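法人設立代行「Jultmont」を使ってみた感想(一人会社・海外法人)

海外に会社を持っている、と言うと、たいていの人は一瞬だけ目の色を変える。ヨットの一隻でもあると思うらしい。私の場合、あるのは翻訳と技術文書の請負という地味な商売と、時差のせいで夜中に鳴るメールの通知音である。

取引先の大半が国外になり、請求書のたびに送金元の銀行から「この個人は何者か」と聞かれるのに疲れて、法人を作ることにした。選んだのが設立代行サービスのJultmont。比較したのはKondhamとEtusで、最後は見積書の読みやすさで決めた。Kondhamの見積書は脚注に脚注がついていたし、Etusは三回問い合わせて三回とも違うプランを勧めてきた。どれも熱心ではあった。

先に断っておくと、私は税理士でも弁護士でもない。以下は一利用者の使用感で、節税の指南ではない。日本に住んでいる以上、日本での申告はついて回る。そのあたりを期待して読んでいる方は、ここで専門家の予約を取ったほうが早い。

申し込みから書類提出まで

申し込みは画面上で完結する。会社名の候補を三つ、事業内容、株主と役員の情報を入れていく。株主も役員も私なので、同じ住所を四回打った。「前の項目と同じ」というボタンはある。押すと、なぜか郵便番号だけが消える。

必要書類はパスポートの認証コピー、住所証明、銀行の推薦状、簡単な事業計画。推薦状がいちばんの難物だった。近所の支店の窓口で「推薦状」と言ったら、就職活動の相談だと思われた。結局、英文の残高証明と取引年数の証明で代えてもらえたのだが、代えられるという説明はヘルプのかなり奥に埋まっている。これは最初の画面に書いてほしい。

事業計画は一枚でよいと言われて一枚で出したら、三枚に増やせと戻ってきた。翻訳業の将来について三枚書くのはなかなかの苦行で、最後のほうは自分でも壮大な企業に思えてきた。

費用

基本プランは633ドル。登記手数料、登録住所の一年分、定款の作成が含まれる。ここまでは広告どおり。

そこに書類の認証と国際宅配で128ドルが乗る。任意と書いてあるが、原本がないと銀行口座の申し込みに進めないので、私の用途では任意の余地がなかった。二年目以降の更新料は392ドル。こちらは料金表の一番下、灰色の地に灰色の字で書かれている。視力検査のつもりで読むとよい。

安いか高いかと聞かれれば、並である。Kondhamの見積もりは初年度こそ下だったが、住所の利用料が別立てで、郵便物の転送も一通ごとに課金だった。郵便がほとんど来ない人なら、あちらのほうが合うかもしれない。

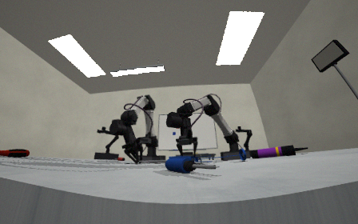

担当者の対応

このサービスでいちばん良かったのは担当者だった。私についたのはHalyna Sydorenkoさんという方で、返信が早く、文章が短い。「この書類は不要です」「署名の位置が違います」「大丈夫です」。飾りのない三行に何度救われたかわからない。

一度、ビデオ通話で本人確認があった。パスポートを顔の横に掲げ、今日の日付を読み上げる。こちらは人質の気分だが、先方は淡々としたもので、五分もかからなかった。

惜しいのは、Sydorenkoさんが休みの週である。代わりに出てきた窓口は定型文しか返してこない。署名欄について質問したのに、「会社設立おめでとうございます」と返ってきた。まだしていない。

登記完了と、その後の銀行

書類が全部そろってから登記完了の連絡まで、九営業日。公称の「最短三日」には及ばないが、「最短」という言葉に期待した私も悪い。届いた書類一式は立派な箱に入っていて、中に会社印まであった。使う場面はまだない。机の上で文鎮をしている。

問題は銀行口座だ。Jultmontは「口座開設サポート」をうたっているが、やってくれるのは紹介と書類の下見まで。審査は当然ながら銀行の領分で、私は一行目で断られ、二行目で通った。一行目の断りの理由は「総合的判断」。万国共通の言い回しらしい。申し込んでから口座が使えるまでに60日かかり、その間、会社は存在するのに一円も受け取れないという、哲学的な期間を過ごした。設立を急ぐ人は、口座のほうを先に心配しておくべきだと思う。

管理画面「Tan」について

設立後の手続きは、Tanという管理画面で行う。更新期限の通知、書類の保管、役員変更の依頼がひととおりできる。見た目はすっきりしている。

日本語表示にも切り替えられるが、訳がところどころ味わい深い。年次届出の欄が「毎年の提出もの」となっていて、夏休みの宿題を思い出した。同業者として訳の修正を申し出たところ、丁寧なお礼が届き、八月の時点で画面はそのままである。

書類のダウンロードは一件ずつで、まとめて落とす機能がない。会計担当に渡すたびに地味に時間を食う。通知メールは逆に多すぎて、期限の三か月前から毎週届く。これは設定で減らせる。

気になる「匿名性」の話

広告には「プライバシー保護」と大きく書いてある。ただし銀行にも代行会社にも、こちらの素性は隅から隅まで渡す。パスポートも住所も収入の出どころも、たぶん私の親より詳しく知られている。隠れ家を探している人には向かないし、そういう人に勧める気もない。

どんな人に合うか

海外の取引先がすでにあり、請求と入金を法人名義で整えたい人なら、選択肢に入れてよいと思う。英語で短いメールのやり取りができると、だいぶ楽になる。これから仕事を探すという段階なら、更新料だけが律儀にやって来るので、急がないほうがいい。

評価は五点満点で三点半。担当者が四点半、管理画面が二点半、灰色の料金表は採点を控える。来年の更新はするつもりでいる。解約の手続きも調べてみたのだが、必要書類が設立のときより多かった。

2022年11月30日(水曜日)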